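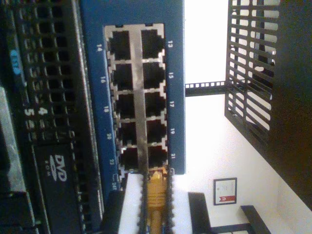 Yellow cable and the port block, ports 13 to 22. Task: cable insertion, small rack.

Ticket: Right follower arm drifts while the leader is held still (and it only bites on the cable task)
Product: Ultilitz teleop, two-arm setup
Leader arms: Tromholm
Status: Solved, leaving it open a little longer in case it comes back
Category: Recording / demonstrations

Hi all! Long one, sorry in advance. I've been keeping notes in this ticket as I go so support can see what I tried and in what order, and so that I stop trying the same thing twice (already happened, see step 2).

What we're doing

We record demonstrations by remote control. I sit at the leader arms, the two follower arms at the rack copy me, and every good run gets saved as an episode and goes into training with Lü, our policy trainer. The task right now is picking up a yellow network cable and getting its plug to an opening on the rack. The project is called Zemedero internally, so if you see that in the log paths, that's us and not some weird plugin.

We want more than 600 clean episodes for this task before the first proper training run. When I opened this ticket I had 145 saved, and I'd thrown out a painful number of others.

What goes wrong

Picking up the cable is fine. Carrying it over to the rack is fine. Then I slow right down to line up the plug, hold the leader still, and the right follower keeps creeping. It slides sideways, always toward the same side, and it stops when it's off by 3 mm or so. That doesn't sound like much, but on an RJ45 plug it's the difference between going in and grinding on the metal next to the hole.

So I correct by hand, and then the recording is full of me doing these little wiggles at the end, and of course the policy learns the wiggles. I ran a quick test training on the first batch and the arm dutifully did my nervous wiggle in front of the rack every single time. Kind of cute, totally useless.

The left arm doesn't do it. Same software, same settings file, same everything as far as I can tell.

Step 1: Restart everything

Yes, I did it first, before you ask. Followers off, leaders off, workstation off, made coffee, everything back on. Homed both arms. The drift was gone for maybe ten minutes and then it was back, which made me think heat, and that sent me down the wrong road for most of Monday.

Step 2: Recalibrate the leader

Ran the Tromholm calibration on the right leader arm. Put it in the rest pose, press the button, move each joint end to end, press again. Came out green. Drift still there.

Did it again later in the day after forgetting I'd done it already. Also green. Drift still there. (This is why I write things down now.)

Step 3: Swap the leaders

This was support's idea and a good one. I plugged the left leader into the right channel and the right leader into the left one and drove everything crossed over. My brain did not enjoy it. If the leader was the problem, the drift should have moved to the left follower.

It stayed on the right. So the leader is okay, and I apologized to it.

Step 4: Check the delay

Support asked for a timing log, so I turned on verbose timing in Ultilitz and recorded a few runs where I moved, stopped dead, and held. The left follower settled practically as soon as I did. The right one kept getting fresh position targets for 800 ms after I stopped, and every one of them was a tiny bit further along than the last.

That was the first really useful thing I found! The arm isn't sagging or slipping at all. It's being told to move. Something between my hand and the motor was still sending it small steps after I'd stopped, and only on that side.

I should say a bit about the table too, because support wanted to know if the rack or the padding could be shifting under the arm and fooling me. We have a sheet of black bubble wrap in front of the rack so that dropped cables and clumsy fingers don't hit bare wood. It does get bunched up during a session, and a cable lying over a fold won't sit the same way twice. For the pick that's good, I like some variety in the demonstrations. For the insertion it shouldn't matter, provided the plug is held clear of the wrap and nothing is tugging on it.
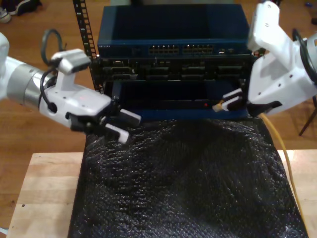 Except the cable does tug, a little. The plug end is the part I'm watching, and the rest of the cable just hangs wherever it wants, so there's a small pull on the fingers that changes as I move. I hadn't given that any thought before. I asked support whether a steady side load at the gripper could show up as drift, and the answer was "yes, if force assist is enabled on that arm." I wrote back that we don't use force assist.

Reader, you can guess.

Step 5: Look at the settings that are loaded, not the file

The settings file says force assist off, both arms. I'd opened it a dozen times. What I hadn't done was open the live settings page while the session was running. Left arm: off. Right arm: on, strength low.

There's a per-arm override that gets saved with the session template, and it wins over the settings file. Our template came from an earlier task where we were wiping a surface with the right arm and wanted it to give a little under pressure. I copied that template when I set up the cable task, because it had all the camera names filled in already. So the right arm has been politely giving way to the pull of the cable this whole time.

It fits with everything else. No drift on the left (override off). No change when I swapped leaders. Gone after a restart, for as long as I was testing with empty fingers, and then back when I picked up the cable and got on with the job! It was never heat. I just wasn't holding anything for those ten minutes.

Step 6: Turn it off and test properly

What I did, for anyone with the same problem:

1. Stop the session. The change doesn't take if you make it while recording, it only looks like it did.
2. Open the template, go to the right arm, clear the override. Don't set it to off, clear it, so the arm goes back to reading the file.
3. Save under a new name. I called mine zemedero_cable_b.
4. Start a new session and check the live page for both arms before touching the leaders.
5. Pick up the cable, bring the plug up near the shelf opening, and hold the leader as still as you can.
6. Read the target positions in the timing log. They should go flat as soon as your hand does.

Mine went flat. I did the hold at a few different spots, high and low, with the cable lying across the wrap and with it hanging over the side of the table, and the right follower stayed put in all of them.

I also noticed that I hold the plug differently now. Before, I was squeezing the trigger hard near the end to fight the drift, and that sometimes turned the plug in the fingers. With the arm behaving, I can grip lighter and come in slow. If you're teaching somebody else to drive, tell them to take the plug by the body, keep some slack in the cable, and stop short of the rack for a moment before the last bit. That pause gives a nice clean place to split the episode too. 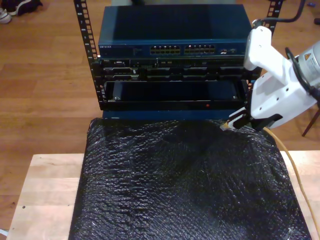

Step 7: What to do with the old episodes

I asked support if I could keep the 145 I had. Their view was that the pick and carry are fine and the last part isn't, so I can cut each one at the pause and keep the front half. Lü lets you label segments, so I've labeled those as pick only and they'll go in with the new ones. The endings are gone. I was a bit sad about it for an evening.

A few of the early ones don't have a pause at all (I was in a hurry, sorry, future me) and I haven't decided about those. If anyone has a good way to find the cut point from gripper speed, I'd love to hear it.

Requests for the Ultilitz people

Please show a warning when a template overrides the settings file. Even a little yellow mark beside the arm name would have saved me days.

The live settings page should be reachable from the recording screen. At the moment I have to go back two menus, and so I never look at it.

It would also be great if the session log printed the force assist state for each arm in the first few lines. I went through those logs over and over and it simply isn't in there.

Update, Friday

Recording again with the new template and it's going well. No creeping on the right arm, and far fewer runs in the trash. I do still get an odd little jump on the left gripper when I open it all the way, but I can't make it happen on purpose and it's nowhere near the plug when it does, so I'll start a separate ticket if it gets worse.

Support suggested trying the Tromholm wrist rest for the slow part. I've ordered one and will post in this thread when I've had a few sessions with it.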